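Clubs > Zunley Cricket Club > About Us

Print this page | E-mail this page

About Zunley Cricket Club

We started out as a handful of families who wanted somewhere to play on summer evenings, and in plenty of ways we still are that (only with more people to feed at tea!). These days we have 47 playing members, two senior teams and a junior section that seems to grow every time we look up, and we share the ground at Arneo with the school next door.

Our president, Angeliki Christodoulou, learned the game from her uncles and has been trying to teach the rest of us to leave the wide ones alone ever since. Ourania Papadakis runs the juniors and is the person to call if your child is eight or older and keen to have a go. No whites needed, we have plenty of spare kit to lend.
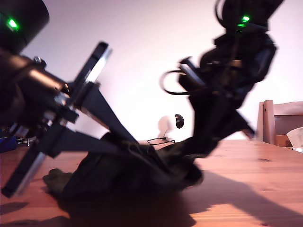 Playing With Us

Nets open at 6 p.m. from April on, and beginners are always welcome. Our league matches are mostly against Risari and Andreadis, both lovely clubs with very good bowlers, and in July we host the Arneo Shield, which brought 420 people through the gate last summer. Come along, bring a folding chair and say hello to whoever is doing the scoring.

Print this page | E-mail this page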